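Handgreifer links: Position springt beim Anfassen vom Pfannenstiel

Lucimara Caldeira
Guten Tag zusammen,

ich bitte um Hilfe bei einem Fehler, den ich seit Mai nicht wegbekomme. Wir nehmen Bewegungen mit zwei Handgreifern auf, links und rechts je einer, beide mit aufgeklebten Markern. Die Aufgabe ist einfach: die eckige Pfanne am Holzstiel greifen, vom Tischofen herunternehmen und auf den Tisch stellen. Die Auswertung läuft mit Pirnunetti 3, die fertigen Daten gehen danach an den Roboterarm.

Mit dem rechten Greifer habe ich keine Schwierigkeiten. Beim linken springt die berechnete Position in dem Moment, in dem die Backen den Stiel fassen. In den letzten 40 Aufnahmen ist es 14 Mal passiert. Manchmal kommt das Signal nach sehr kurzer Zeit zurück, manchmal bleibt es bis zum Ende der Aufnahme falsch. Einmal haben wir eine solche Aufnahme leider nicht bemerkt und auf dem Arm abgespielt. Der Arm ist mit Schwung gegen die Vorderseite von dem Ofen gefahren und hat erst beim Not-Halt gestoppt. Verletzt wurde niemand, aber ich möchte das nicht noch einmal erleben.

Bereits probiert: Marker neu gedruckt und geklebt, Kamera neu kalibriert, linkes Kabel ausgetauscht. Ohne Erfolg. Woran kann es liegen, und wie sortiert man solche Aufnahmen sicher aus?

Mit freundlichen Grüßen
Lucimara

Stusier
Licht. Hatten wir auch. Mach die Deckenlampen aus und probier nochmal.

Nic Aodha
Hallo Lucimara,

Licht ist möglich, aber dann müsste der rechte Greifer auch ab und zu springen. Dass es immer beim Zufassen links kommt, klingt für mich eher nach der Handhaltung. Wer einen flachen Stiel von oben greift, dreht das Handgelenk nach innen, ohne es zu merken. Der Marker steht dann sehr schräg zur Kamera. Bei einem quadratischen Marker, den man schräg sieht, gibt es rechnerisch zwei Lösungen für die Neigung, und die Software springt zwischen beiden hin und her. Wenn du in der Kurve siehst, dass vor allem die Drehung umklappt und die Entfernung fast gleich bleibt, dann ist es genau das.

Ich würde in dieser Reihenfolge vorgehen:

Zuerst eine Aufnahme machen, in der du den Stiel nur greifst und wieder loslässt, ohne die Pfanne zu heben. Springt es da auch, kannst du Zug am Kabel und Gewicht als Ursache streichen.

Dann den Tischofen ein Stück drehen, so dass der Stiel anders zu dir zeigt und das Handgelenk gerade bleibt.

Hilft das, einen zweiten Marker auf einer anderen Fläche vom linken Greifer anbringen und in der Software als festes Paar anlegen. Nach dem Kleben bitte neu einmessen, sonst hast du einen neuen Fehler.

Die Belichtungszeit kannst du nebenbei auf 3000 Mikrosekunden stellen, das hat bei mir gegen verwischte Marker geholfen. Dann brauchst du aber mehr Licht und nicht weniger, also die Lampen bitte anlassen.

Zum Arm: keine Aufnahme abspielen, die nicht vorher durch eine Prüfung der Geschwindigkeit gegangen ist. Ein Sprung ist immer schneller als eine Hand. Das ist ein kleines Skript, und alles über der Grenze wird verworfen. Zusätzlich die erste Wiedergabe langsam und ohne Ofen, mit der Hand am Not-Halt. Die Begrenzung in der Robotersteuerung selbst gehört auch eingeschaltet, auf ein Skript allein würde ich mich nicht verlassen.

Kasska
Gleiches Problem hier, bei uns war es am Ende der Greifer selbst. Die Markerplatte hatte Spiel, und beim Zudrücken hat sie sich mitbewegt. Einfach mal mit dem Finger dran wackeln.

Lucimara Caldeira
Vielen Dank an alle. Die Platte sitzt fest, das habe ich nach dem Hinweis von Kasska gleich kontrolliert. Mit ausgeschalteten Lampen wurde es schlechter. In den Kurven klappt die Drehung um, die Entfernung bleibt fast gleich - also so, wie Nic Aodha es geschrieben hat. Auch beim Greifen ohne Heben springt es. Die Prüfung der Geschwindigkeit ist jetzt eingebaut und der Arm bleibt vorläufig aus. Den zweiten Marker links bringe ich als Nächstes an, vorher vergleiche ich noch verschiedene Haltungen am Stiel, mit dem rechten Greifer offen daneben. 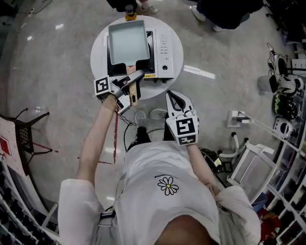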